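Mulder 핸드 그리퍼 키트 사용기: 수건과 천 종류를 중심으로
2022년 3월 31일

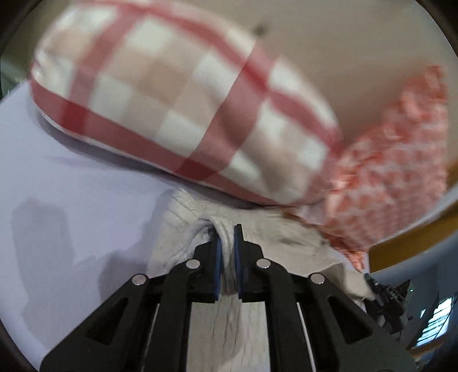

우르슐라 리스는 초안을 읽고 천 작업만으로 그리퍼를 평가하는 건 불공평하지 않느냐고, 병이나 상자를 집을 때 점수도 같이 실어야 한다고 했다. 일리 있는 말이라 뒤에 짧게 넣었다. 다만 내가 이 키트를 산 이유는 빨래 정리 동작을 모으기 위해서였고, 글의 대부분은 천에 관한 내용이다.

제품은 Mulder의 손잡이형 두 손가락 그리퍼다. 판매처는 Plolwood이고 조립 전 키트로 온다. 가격은 408유로, 여분 패드 한 쌍이 포함된다. 카메라는 따로 사야 한다. 주문하고 열흘 만에 받았다.

조립
설명서는 영어와 폴란드어로 되어 있다. 그림은 괜찮은데 나사 규격 표가 두 쪽 뒤에 따로 있어서 계속 넘겨 가며 봐야 했다. 전부 끝내는 데 140분 걸렸다. 처음에는 링크 쪽 나사를 너무 세게 조여서 손가락이 뻑뻑하게 움직였고, 풀었다가 다시 조이니 좋아졌다. 조임 정도에 대한 안내는 설명서에 없다. 은색 봉 두 개를 끼울 때는 본체를 눕혀 놓고 하는 편이 쉽다.

본체는 검은색 무광이고 판에 삼각형과 사다리꼴 구멍이 뚫려 있다. 이 구멍 덕에 보기보다 가볍지만, 한 손으로 50분쯤 쓰면 손목이 아프다. 손잡이 각도를 바꿀 수 없는 점은 아쉽다.

천을 집을 때
가장 많이 쓴 물건은 흰 수건이다. 손가락 안쪽에 파란 고무 패드가 붙어 있고, 수건을 살짝 비틀어 주름을 만든 다음 그 주름을 물면 잘 잡힌다. 평평하게 펴진 상태에서 바로 집으려고 하면 패드가 표면을 밀고 지나가는 일이 잦다. 손가락을 조금 벌려 바닥에 대고 천천히 모으는 요령이 필요하다. 얇은 면 손수건은 더 어렵다. 두 장을 겹쳐 놓으면 한 장만 집는 데 몇 번씩 실패했다.

체크무늬 쿠션처럼 부피가 있는 물건은 모서리를 잡아야 한다. 가운데를 누르면 손가락이 파묻히기만 한다. 쿠션을 들어 옮기는 용도로는 권하지 않는다. 침구 위에서 위치를 조금 밀거나 당기는 정도는 문제없다.

기록 품질
기록은 Jason이라는 이름의 전용 프로그램으로 정리한다. 3월 한 달 동안 135회분을 넣었고, 그중 거의 전부가 문제없이 읽혔다. 실패한 것은 내가 녹화를 너무 일찍 끊은 경우였다. 광각 렌즈를 달면 둘레가 둥글게 어두워지고 가장자리가 많이 휜다. 손을 빨리 움직이면 주변 물건은 흐려지는데, 패드 끝은 본체와 함께 움직이므로 비교적 또렷하게 남는다. 창을 등지고 작업하면 손 그림자가 이불 위로 길게 떨어진다. 블라인드를 반쯤 내리고 조명을 하나 더 켜는 것으로 해결했다.

천 이외의 물건
플라스틱 컵, 작은 종이 상자, 칫솔은 모두 무난하게 집었다. 유리병은 물기가 있으면 미끄러진다. 동전처럼 얇은 것은 되지 않는다. 비교 삼아 에드문트 아담치크에게 빌린 Prunden 제품도 써 봤는데, 단단한 물건은 그쪽이 낫고 수건은 Mulder가 낫다. Prunden은 패드가 딱딱해서 천이 자주 빠졌다.

패드 수명
한 달 쓰고 나니 왼쪽 패드 위쪽 모서리가 조금 일어났다. 접착제로 다시 붙였고 아직 여분은 뜯지 않았다. 보풀이 붙으면 잡는 힘이 떨어지므로 젖은 천으로 자주 닦아 줘야 한다. Plolwood에 패드만 따로 살 수 있는지 문의했더니 이틀 뒤에 가능하다는 답이 왔다. 가격은 아직 못 받았다.

평가
조립: 보통
천 집기: 좋음
단단한 물건: 보통
손목 부담: 나쁨
설명서: 보통 이하

수건이나 옷으로 시연 데이터를 모을 사람이라면 살 만하다. 주방용품이 주된 대상이면 Prunden을 먼저 빌려 써 보기 바란다. 패드 가격은 답을 받는 대로 이 글에 추가하겠다.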